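Home > Grants and Reports > Progress Report, Second Period

Desk and Break Room Clear-Out Project
Report to the Cedorar Fund
Prepared by Ayane Furukawa, project lead

Summary

This report covers the second period of the grant. The work is on schedule in six of the eight shared offices. The other two started late and are covered under Delays below. Spending is under budget. We are asking for one small change to how the remaining money is used, described at the end.

What the grant pays for

The fund gave us money to reduce the amount of mixed waste leaving the Maruyama building and to get small personal items back to the people who own them. Before the project, the cleaning crew cleared the tables in the shared offices every evening, and whatever was on them went into one bag. That included drink bottles with liquid still in them, which leaked in the bags and made the paper unusable. It also included things that were not trash at all. We had complaints about lost chargers, keys and remote controls going back several years.

The plan you approved has three parts: a sorting table in each shared office, a wastebasket that is used for one kind of waste only, and a short training session for staff and cleaners.

Work done this period

Sorting tables are now in place in six offices. We did not buy new tables. Renji Hirose went through the storage rooms on the second floor and found enough that were sound. The tops were scratched, so we cover them. Most have a wipeable cloth from Foletex and a couple have ordinary tablecloths that staff brought in. The gridded cloths have worked better than the plain ones because people tend to line things up on them, and it is easier to see when something small has been left behind. They do wrinkle, and the cleaners would like clips to hold down the corners.

We tried two kinds of wastebasket. The first was a solid plastic bin with a lid. People put everything in it, and no one could tell what was inside without lifting the lid. The second was a black wire-mesh basket with an open top. The contents show through the sides, and the cleaners found far fewer wrong items in it. The mesh basket has no liner, so it cannot take anything with liquid in it, and bottles have to be emptied first. We have moved all six offices to mesh.

Training sessions were held on Thursday afternoons at 3:30, one office at a time. Each took less than half an hour. Santino Medina ran them. He set out ordinary items from the office on the table with the basket behind them and asked the group to deal with each one in turn.

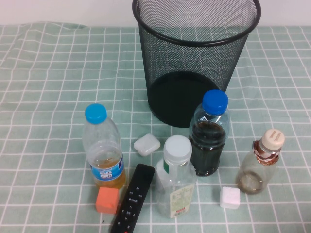
The part that took the most discussion was bottles. Staff were sure about an empty bottle and unsure about one that was a third full. Several people said they would leave it on the table in case the owner came back, which is how we ended up with so many of them in the first place. The rule we settled on is as follows. A bottle with something in it stays until the end of the day. After that the cleaner pours it out in the break room sink, takes off the cap, and puts the bottle in the basket. Caps go in a separate tub. Labels stay on, as our hauler accepts them.

The second question was small things. Remote controls, earbud cases, memory sticks and the like go in the tray by the door of each office. Kumiko Hirano at the front desk collects from the trays in the morning and keeps the items in a labeled drawer. Anything not claimed in a month goes to the building's main lost property. She reports that most items are claimed by lunchtime the same day. Remote controls for the meeting room screens were the most common find, and we have now put the room number on the back of each one.

Foam pieces, packing scraps and other odds and ends still go to general waste. We looked for a hauler that would take foam in small amounts and did not find one.

Results so far

We count bottles at the loading dock at the end of each week. The total for this period is 1,638 bottles emptied and sorted, against a target of 2,000 for the full period. The shortfall matches the two offices that have not started. If they had come on line when planned, we believe we would have been close to the target.

Leaks in the paper bags have nearly stopped. The hauler turned away one load this period, compared with five in the first.

Delays

The two remaining offices are on the fourth floor. That floor was closed for rewiring through August and the staff were moved to other rooms. Ehsan Esfahani, who manages the floor, has asked us to wait until everyone is back at their own desks before we hold the training. We agree with this. The tables and baskets are already in the fourth floor storage closet.

One item of equipment was also late. The trays we ordered from Grulletti came in the wrong size and had to go back. The offices used shoebox lids in the meantime. The right trays have now arrived and are in use.

Spending

Money spent this period went to wastebaskets, trays, cloths, cap tubs and printed signs. The saving on tables has left us with some 200 dollars more than we expected in the equipment line. Staff time was as planned. Receipts are attached separately.

Change requested

We would like to move the unspent equipment money to two things: corner clips for the cloths, and a drying rack for the break room on the third floor, where emptied bottles now stand upside down in the sink and get in the way of people washing cups. No extra funding is needed.

Next period

Training for the fourth floor offices, as soon as the staff have moved back.
A repeat session for the cleaning crew, who have two new members.
A new sign for the bottle rule. The current one is too long and is being ignored in at least two offices.
A check of the lost property drawer and a short note on what was left unclaimed.

Questions about this report can be sent to Ayane Furukawa at the project office.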